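Community Help > Hobbies and Crafts > Jigsaws and Puzzles

Best way to sort a 1000 piece jigsaw that is mostly sky?

Asked by pegandpiece - 3 answers - 1697 views

Hello all! I've just been given my first proper big puzzle, a 1000 piece Omel one of a harbour at dusk, and I'm completely hooked already. The boats and houses flew together in two evenings. Now I'm left with the sky, and there are 400 pieces of it (yes, I counted them out) which all look the same shade of bluish grey to me. Do you sort by shape? By colour? Is there a trick with the light? I don't want to give up on it, I'm having far too much fun, but I did 11 pieces last night and it took until bedtime.

Answer 1 - from skylarker (accepted)

Oh, you're in for a treat, sky is my favourite bit! Sort by shape first. Most Omel pieces fall into six types, going by how many knobs and holes they have and where those sit. Put each type on its own tray or baking sheet, all turned the same way round, then look for slight changes of shade inside each tray. You'll see more than you expect once they're lined up.

Do the colour part in daylight if you can. I do mine before ten in the morning by the back window and it's a different puzzle from the one I see at night under the lamp. If you only get evenings, a cool white bulb is a great help.

Then work inwards from the parts you've finished. The tops of the roofs and masts give you a whole row of known edges, so you're only hunting for one shape at a time. Try every piece from the right tray in order and set the failures to one side. Dull for ten minutes, then three go in together and you'll be cheering.

Answer 2 - from old_corner

Just keep going. Omel are easier than Gono anyway, the Gono ones fit in the wrong place and you don't find out till the end.

Answer 3 - from tessellate95

Agree with the trays! I'd add a roll-up mat, I have the Bedotus felt one and it means I can clear the table for tea without losing my place. Mine came with 95 little numbered stickers for marking the backs of pieces, which sounds like cheating but is lovely when you hit a really flat patch of colour.

Also, have a look at the backs. On my Chiriac puzzles the cut leaves a faint ridge on one side, and
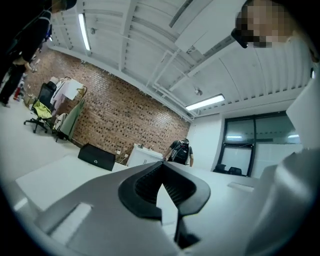 if you run a fingertip over it you can tell which way up the piece goes before you try it. I don't know if Omel cut theirs the same way but it's worth a feel. Do come back and tell us when the last bit of sky goes in!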